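"Uma torre velha ainda ensina muita coisa"

Nithin Unnithan desmonta e volta a montar computadores de secretária na oficina da Ornley. Fomos falar com ele sobre peças, paciência e o que se aproveita de uma máquina que já ninguém quer.

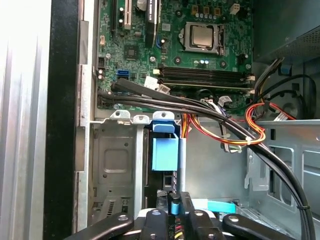

Interior de uma torre aberta, com o processador no encaixe e as ranhuras de memória aparentemente vazias.

A oficina fica nas traseiras da loja, depois de um corredor onde se empilham caixas de cartão com o nome dos clientes escrito a marcador. Nithin Unnithan trabalha ali há sete anos. Antes disso reparava televisores, e diz que a passagem foi mais fácil do que esperava.

"Um televisor aberto é uma coisa perigosa e um computador, com o cabo desligado, quase não é", conta. "O que custa é a minúcia. Numa placa-mãe há pinos que se dobram com o peso de um dedo."

A Ornley recebe sobretudo torres de escritórios que renovaram o equipamento. No ano passado entraram 2.092. Uma parte volta a ser vendida, outra vai para escolas e associações, e o resto é separado por materiais. Quem decide o destino de cada uma é Unnithan, com a colega Hildegard Janssen, responsável pela triagem.

Pergunto-lhe por onde começa. "Pela tampa lateral e por uma boa luz", responde. "Primeiro olho. Vejo se há condensadores inchados, se há marcas de calor, se alguém andou ali antes de mim com uma chave que não servia. Só depois pego em alguma coisa."

A memória é quase sempre a primeira peça a sair. Os módulos são testados à parte, num banco próprio, e guardados em sacos antiestáticos com a capacidade anotada. "Abre-se a patilha, o módulo levanta e sai direito. Se não sai, é porque a patilha não está aberta até ao fim. Já vi placas estragadas por causa disto, e eram placas boas."

O processador fica no encaixe até haver uma decisão sobre a placa. Unnithan retira o dissipador, limpa a pasta térmica antiga e lê o modelo gravado na tampa metálica. Se a placa for aproveitada, o processador não chega a sair. "Está melhor ali do que numa gaveta. A alavanca prende-o, a tampa protege-o. Cada vez que se tira e se põe há um risco."

E os cabos? Ri-se. "Os cabos são a parte de que toda a gente se queixa." Nas torres de escritório, explica, a fonte traz muitas vezes um molho comprido que atravessa a caixa inteira e tapa metade da placa. Unnithan prefere desligá-los um a um e afastá-los para o lado da fonte, presos com uma fita de velcro. Não corta braçadeiras sem ver primeiro o que está por baixo.

"Os da alimentação não me preocupam, só entram de uma maneira. Os fininhos do painel da frente é que dão trabalho. Botão de ligar, luz do disco, reinício. Há fabricantes que juntam tudo numa ficha e há outros que deixam os fios soltos, e depois é preciso o manual." Quando não há manual, Unnithan desenha a posição dos fios num caderno. Vai no terceiro caderno.

Janssen junta-se à conversa a meio da manhã, com uma folha de registo na mão. Veio da Gerari, onde fazia controlo de armazém, e trouxe de lá o hábito de etiquetar tudo. "Uma placa sem etiqueta é uma placa que vai ser testada duas vezes", diz. "Se tem uma ranhura que não funciona, escreve-se logo. Daqui a uma semana não me lembro, e ele também não."

Discordam num ponto: as placas com ranhuras PCI antigas. Janssen acha que ocupam espaço. Unnithan guarda-as.

"Há quem as procure", insiste ele. "A Halász, por exemplo, tem máquinas de corte comandadas por uma placa de expansão que só entra numa ranhura dessas. Se o computador avaria, ou encontram outro igual ou mudam a máquina toda. Em junho vieram cá buscar 3 torres."

"E as outras ficaram na prateleira", responde Janssen.

Falamos ainda de preços. Uma torre revista, com disco novo e memória suficiente para trabalho de escritório, sai da Ornley por 200 euros. Unnithan reconhece que há mais barato, mas diz que muitas dessas máquinas nem foram abertas antes da venda. "Ligam, viram que arranca, passam um pano por fora. O pó continua lá dentro."

Para o pó usa um pincel macio e ar comprimido, sempre com as ventoinhas travadas. Não gosta de aspiradores domésticos perto das placas. Quanto a ferramentas, mostra o estojo: duas chaves Phillips, uma pinça de plástico e uma pulseira de ligação à terra, comprada na Bumby quando começou.

Aos sábados orienta sessões para quem quer aprender a montar o próprio computador. O aluno mais velho que teve foi um serralheiro reformado, que desmontou tudo em 23 minutos e precisou de duas tardes para voltar a montar.

"Faltava-lhe ligar o botão da frente", recorda Unnithan. "Estava tudo certo menos isso. Eram os fininhos."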